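Rumano three-piece breakfast set (tray, bowl and cup)
Reviewed 2026-10-23
Kitchen and table

I have been a tray person for most of my adult life. My grandmother carried everything on one - tea, toast, the mending, once a very cross cat - and I picked up the habit without noticing. So when the old one finally split along a handle back in June, I went looking for another with more enthusiasm than the job probably deserved, and after a good deal of dithering I came home with the Rumano set: a red tray, a wide orange bowl and a mustard-yellow cup, sold together in one box for $51.

First, the colours. I'd only seen them on the Claner website, where everything looks a bit washed out, and I was expecting something polite and tomatoey. The tray is properly red. My other half walked into the kitchen, said "goodness" and put the kettle on. I was unsure for a day or so and now I love it. Our kitchen is mostly white and faces the side fence, and having something that bright on the bench in the middle of winter did me more good than I'd have guessed. If you like your crockery in oatmeal and grey you will want to look at this in person before you buy, though there is apparently a blue version if you can find a shop that carries it. Mine couldn't.

The tray

It measures 39 cm across the long side, which suits a lap, a bedside table or the arm of a very generous couch. The best thing about it is the rim. My old tray had a dainty little lip that was there mainly for show, and anything round would set off for the edge the moment I tilted it going up the back steps. With this one I can carry a full cup and a bowl of soup out to the deck and arrive with both. If I do slosh a bit, it stays in the tray and I tip it into the sink when I come in.

There are no handles, and I did miss them for the first week. You pick it up by the rim, which is fine with two hands and a nuisance with one. I open doors with my elbow now. My mother, who has arthritis in both thumbs, tried it when she stayed with us and said she'd sooner have something to hook her fingers through, so do bear that in mind if you are buying for somebody with sore hands.

I should mention storage too, as I always forget to check this sort of thing and regret it later. It doesn't fit upright in the slot beside our oven, where the old one lived. It stays out on the bench, with the fruit on it most days, and I've stopped minding.

The bowl

This is the piece I was least interested in and use the most. It's shallow and wide, more of a pasta bowl shape than a cereal bowl, and if you are devoted to a deep bowl of flakes with milk up to the top you'll be disappointed. For everything else it is lovely. Porridge cools down at a sensible speed. Risotto spreads out nicely. A salad for one looks like a proper meal in it. It's also the right height for the little ones when we have them over, who can see what they're chasing with the spoon.

I'd have liked a second bowl in the box instead of having to buy one separately, and for a while I couldn't, as they were out of stock for weeks. Claner did write back to me cheerfully each time I asked, to be fair to them, and the second one turned up well wrapped.

The cup

It's a nice cup! Slightly flared at the top, comfortable on the lip, and it holds enough tea to get me through the front half of the paper. The mustard yellow is my favourite of the three colours and it hides tea stains better than my white mugs ever did. My one grumble is that the flare makes it fussy about its place in the top rack of our dishwasher - it leans on its neighbour and comes out with a puddle underneath. Wash it by hand or give it a corner to itself.

How it compares

Before settling on this I borrowed a Drukard tray from my sister for a fortnight. The Drukard is heavier and has good big handles, and if the tray were all I needed I might have chosen it. It comes on its own, though, and by the time I'd added a bowl and a cup I'd have spent a fair bit more. I also looked at the Avram set in the shops. Very handsome, very plain, and the bowl in that one was so small I'd have been back at the saucepan for seconds before I had sat down. The Rumano set felt like it had been put together by someone who eats breakfast.

After months of nearly daily use (roughly 1,000 trips up and down those back steps, or so it feels to my knees) the tray has a few fine scratches on the inside where the bowl sits and slides. You have to tilt it to the light to find them. The bowl and cup look much as they did when I unwrapped them. I've been washing the lot with an ordinary soft sponge and nothing fancier.

Would I buy it again? Yes, quite happily, and I've already given one as a housewarming present. Four and a half out of 5 from me, with the half held back for the missing handles and the wait for that second bowl.
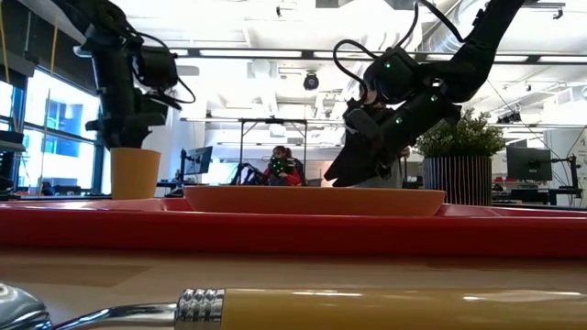
What I keep coming back to with the Rumano set is how well the pieces sit together when you stop to have a proper look at them, and it's the thing I find hardest to get across in words. On a light timber tabletop the red really sings, and you can see how low and wide the orange bowl is beside the mustard cup with its slight flare. A long-handled serving utensil lies along the front, in front of the tray, and that is where mine ends up as well when I'm dishing out, though I do wish there were room on the tray for a long spoon as well as a full breakfast. If you mostly eat at the table and have the space, lay your spoons alongside as I do. If you eat on the couch, tuck a teaspoon in next to the bowl and leave the big one in the kitchen.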